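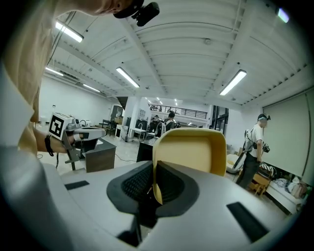
A reader in Koltside writes that her kitchen drawers have begun to stick every summer, and asks whether the runners should be oiled. They should not. Cooking oil and general-purpose spray oils collect dust and crumbs, and within a season the drawer will run worse than before. The advice on this page covers drawers, hinges and cabinet doors in ordinary household kitchens and utility rooms.

Before you begin

Empty the drawer completely and set the contents aside in the order in which they were stored. Pull the drawer out to its full extent and look at the runners on both sides. Older drawers slide on wooden strips. Newer ones run on metal or plastic tracks with small wheels or ball bearings. The treatment is different for each, and it is worth being certain which type you have.

Most metal runners have a small lever or clip on each side that releases the drawer. On some models both levers are pressed down; on others one goes up and the other down. Do not pull hard against a drawer that will not release. Older wooden drawers usually lift out if the front is tilted upward.

Wooden runners

Brush the strips and the inside of the cabinet with a stiff dry brush, then wipe with a barely damp cloth. Leave the drawer out until the wood is fully dry. Look for shiny patches, as these show where the wood is rubbing. Sand them lightly with fine paper, always along the grain, and test the drawer often. Wood swells in humid months and shrinks again in winter, so a drawer that has been sanded heavily in July may rattle by January.

Once the drawer moves freely, rub the strips with a plain white candle or a block of paraffin wax. Push the drawer in and out several times to spread the wax, and remove any loose flakes with a dry cloth. Bar soap is often recommended for this purpose. It can draw moisture and is best kept for the sink.

Metal and plastic runners

Vacuum the tracks with a narrow nozzle. Grease and crumbs tend to gather at the back, where the drawer comes to rest. Wipe the tracks with warm water and a little dish soap, rinse the cloth, wipe again and dry thoroughly. In many cases no further work is needed.

If the drawer still drags, check the screws. A runner that has come loose at one end will tilt under weight and bind halfway. Tighten by hand with a screwdriver that fits the head properly – a power driver will strip the hole in particleboard very quickly. Where a lubricant is called for, use a dry silicone or PTFE product, sprayed on a cloth and wiped along the track. Ball-bearing runners that grind after cleaning should be replaced as a pair.

Loose screw holes

A screw that turns without gripping can usually be saved. Remove it, dip two or three wooden toothpicks in wood glue, push them into the hole and snap them off level with the surface. Allow the glue to set overnight before putting the screw back. Do not move to a longer screw without first checking the thickness of the panel.

Cabinet hinges

Doors that no longer line up can be corrected at the hinge. Concealed hinges have up to 5 adjustments in some designs, but most households will need only the usual ones: side to side, in and out, and up and down. Turn each screw a quarter turn at a time, close the door and look at the gap. Work on the upper hinge first. Once the gap is even, make sure the mounting screws are tight.

Squeaking hinges should be wiped clean before anything is applied to them. A small amount of dry silicone on a cotton swab is sufficient. Keep all sprays away from open food, dishes and the stove, and follow the directions on the container.

Weight and storage

Overloading is a common cause of sagging. Heavy pans and stacks of plates belong in the lowest drawers, and cast iron is better kept on a fixed shelf. Spread the load from front to back. If the base of a drawer has begun to bow, turn the drawer over, press the panel back into its groove and run a thin line of wood glue along the joint.

Routine care

Allow 10 minutes per drawer for ordinary cleaning. Twice a year is enough in most homes – April and October are convenient months, as the weather is seldom very humid. Drawers beside the stove or dishwasher should be wiped more often.

Keep any spare clips, screws and shelf pins in a labeled envelope taped inside the cabinet under the sink.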